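How to run a drawer demonstration at your open day

Last updated: February
152 shares | 3 comments

Visitors love a drawer! We tried conveyor belts and stacking cups at Livham, but what people really stop for is something they might have at home, so do pick a proper household drawer and leave it a bit muddled.

1. Fill it with a mixture of stiff and soft things. Flat packets in shiny wrapping are good, and so is anything knitted.

2. Lay a cloth over the back part, so there is some rummaging to be done.

3. Bring the two hand-held grippers in from different sides – they do knock together otherwise – and start with the knitted piece. 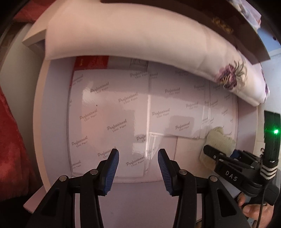

Burton Robotics Club – Open Day Team

Let visitors have a go once they've watched a round or two, and do remind them to squeeze gently, as glossy packets slide about. Then put everything back for the next family.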